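Finding the cause of a false grasp in simulation

Oana Oprea
Updated 2020-10-08

A false grasp is an episode where the controller reports an object as held and carries on with the transfer, although the object has slipped or was never properly between the fingers. In the Clellard kitchen scene it shows up mostly with the roll-to-bowl task. The procedure below applies to the Panda arm with the stock two-finger hand and Felent logging turned on.
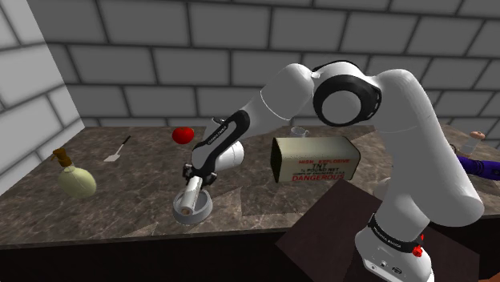
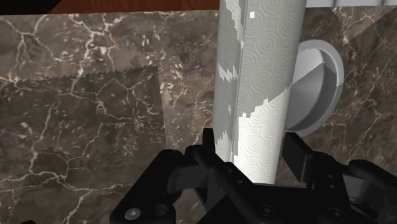
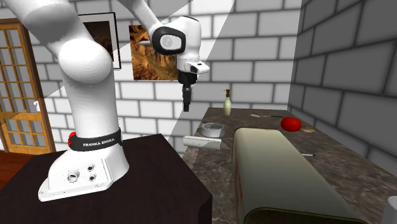 First: fingers closed on the roll, over the bowl. Second: close view at the gripper. Third: fingers open above the far end of the counter.

Before you start

You need the episode log, the scene file that was loaded for that run, and write access to a scratch copy of the scene. Do not edit the shared one. If the run was launched from the Droritz queue, copy the seed out of the job header, as the queue does not store it anywhere else.

Turn off automatic retry. With retry on, the log from the failed attempt is overwritten by the next one and you will be looking at the wrong data.

Step 1. Reproduce the fault

Load the scene with the recorded seed and run the episode with rendering off. Compare the final object pose with the one in the log. They should match exactly. If they do not, the run was not deterministic and you should fix that first: check the thread count and the solver version.

The reference case for this page is episode 113. The controller set grasp_ok to true, moved to the bowl, opened the hand and reported success. The logged pose of the roll never left the counter.

Step 2. Plot finger width against grasp_ok

Export both signals at the full control rate of 1000 Hz. The default export is downsampled and hides short contacts.

felent export --episode 113 --signals finger_width,grasp_ok --rate full

On a good grasp the width falls, levels off at the diameter of the object and stays there. On a false grasp there is a short flat section, then the width falls again toward zero. In the reference case the flat section lasted around 125 ms. The controller only checks grasp_ok once, at the end of the close command, so anything after that goes unnoticed.

If the width never levels off, the fingers missed the object. Skip to Step 4.

Step 3. Compare the collision shape with the visible mesh

Turn on the collision overlay and look at the roll from both ends. The visible mesh and the collision shape are separate files and can drift apart when one is rescaled. Tarun Katiyar found this on the older kitchen assets in January, and some of those files are still in circulation.

Check the following:
Scale factor is the same in both entries.
Origin offset is the same in both entries.
The collision shape is a convex hull or a primitive, with no leftover faces from the original mesh.

A mismatch of 2 mm is enough to cause slip on a curved surface. Do not judge this from the rendered surface. Texture errors such as blocky patches or stepped edges come from the material and have no effect on contact.

Step 4. Check the approach pose

Print the planned grasp pose and the object pose at the moment the close command is sent. For a roll lying on its side the closing direction should be square to the long axis. If it is off by more than a few degrees, one finger touches first and turns the object, and the second finger meets the edge – the force threshold is still reached, so grasp_ok is set.

Also look for anything lying near the path. A flat utensil under one fingertip will stop the hand early and produce the same trace.

Step 5. Replace the single check

The stock check is a force threshold at one instant. Change it to require all of these for the whole lift phase:

finger_width above min_width
contact reported on both fingers
object height increasing with hand height

The last condition uses simulator state, so it is fine for labeling episodes but must not be passed to the policy. Nisha Rajput keeps a version without it for transfer to hardware.

On failure, the controller should stop the arm, hold position and log the reason. Do not let it open the hand automatically. Harsh Dhillon's first patch did that, and partly held objects were released above the other items on the counter.

Step 6. Relabel the old episodes

Any episode recorded with the stock check may carry a wrong success label. Run the relabel script on the full set with the new conditions, and keep the old labels in a separate column. Episodes where the two disagree should be replayed by hand before they are removed from training.

Known problems

The contact flag flickers when the solver step is larger than the control step. Filter it or reduce the solver step.

Relabeling fails on logs that have no object pose. Send those to Dace Baranauskienė with the seed and the scene file attached.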